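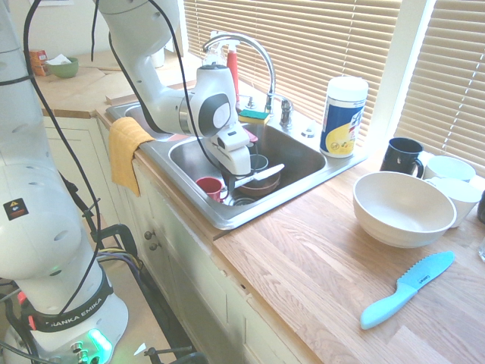 What has the Fasmont drain project done with the Skuvora grant since the last report?
We signed up 70 households in the Pokow and Tolentino buildings, handed out grease jars and sink logs, and got 47 of the logs back.

The remaining logs are, we're told, on top of refrigerators. We have stopped chasing them. A log that gets filled in under pressure tends to show a household that has never fried anything, and we have a few of those already.

The jars were the cheap part of the budget and have caused most of the discussion. Residents are meant to pour cooled fat into the jar, screw on the lid and drop it in the collection bin by the mailboxes. At Pokow this works well. At Tolentino the bin was taken for a recycling bin, then for a trash can, and for one memorable week in July it was a planter. It now has a larger label in four languages and has been bolted to the wall.

Blockages are the number you asked us to watch. The two buildings had 2 between them this quarter, both in the shared kitchen line at Tolentino. The plumber cleared one in a morning. The other took longer and brought up a quantity of rice that no amount of outreach on bacon fat was going to prevent. We have added a line about rice to the handout. Pokow had none, though Pokow also had its pipes replaced before we arrived, and we can't in good conscience take credit for that.

The evening talks were moved from 6 p.m. to 7 p.m. after the first one was attended mainly by our own staff. Attendance improved. So did the snacks, which came out of the printing line after we found that the handout fit on one side of the paper.

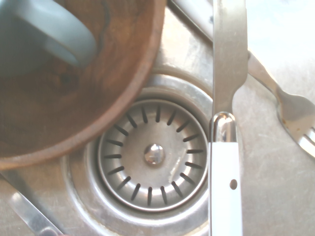
Does running hot water after the grease keep the pipe clear?
It only moves the problem along, as the fat cools and sets farther down the line, where it costs more to reach.

That point is the one residents argue with most, usually because a parent taught them otherwise. We have softened the wording on the handout twice and it is now very polite about everyone's mother. Wiping the pan with a paper towel first has been an easier sell. It comes up in the logs more often than the jars do, and we would like to lead with it next quarter.

Spending is on plan except for plumber call-outs, which ran over, and translation, which ran under when the residents corrected our drafts for free and with some enthusiasm.

Still open:
The camera inspection of the Tolentino line is waiting on access to the basement. The building manager has the key and has asked for the request in writing. He now has it in writing - 2 copies.

We also need your decision on moving the unspent translation money to jar lids. The jars come back. The lids, for the most part, don't.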